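Unit 6: Preparing a Research Vessel for Departure
Course handout, Stellholm School of Marine Operations
Instructor: Natsumi Takagi

This unit covers the period between the end of loading and the moment the ship clears the harbor. Students should have read the chapter on cargo plans before class. The examples are taken from the research vessel Damasceno, whose April departure was discussed in the previous unit.

The cruise plan names one chief scientist, who speaks for the scientific party in all dealings with the master. Requests for a change of station, extra deck time, or a delay go through that person. The master decides whether the ship sails.
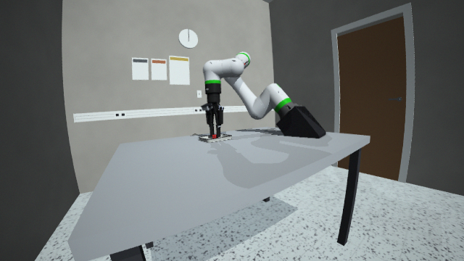

SECTION 2: STOWAGE AND LASHING

All laboratory equipment must be secured before the pilot boards. Items on benches are tied to the bolt grid or fastened with clamps. Heavy cases go on the lowest deck available, close to the centerline. Drawers are latched and the latches checked by a second person.

Chemicals are listed on the hazard sheet and handed over to the chief mate. Nothing may be kept in a cabin. Glass sample bottles travel in divided crates, with the lids strapped down. On the Damasceno, Marcelino Guerra loaded 2306 bottles in this way, along with some 400 meters of spare line for the water sampler.

Freezers need particular attention. Each unit is connected to ship's power while still in port, and its temperature is written in the log at every change of watch. The alarm contact must be a person sailing with the ship.

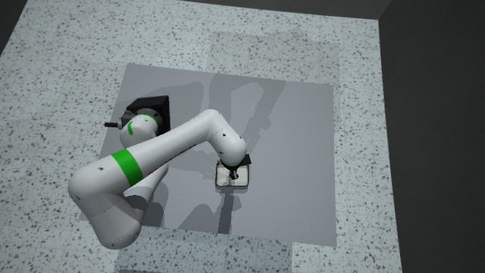 The winch wire is inspected at the same time as the deck lashings. The inspector signs the wire log, noting the length paid out and any broken strands. If the log is incomplete, over-the-side work is not permitted until the entry has been made good.

SECTION 3: MUSTER AND SAFETY BRIEFING

Every person on board attends the muster, including those who have sailed on the same ship before. Participants bring a life jacket, warm clothing, and a hat. The berth card shows the muster station and the assigned lifeboat.

Reading for next class: Kälin and Portela, "Delays in Port," pages 2 to 6.

Written work: draft a stowage plan for the wet laboratory of the Kinier. Submit it to Maiara Siqueira at the Pirkgate office.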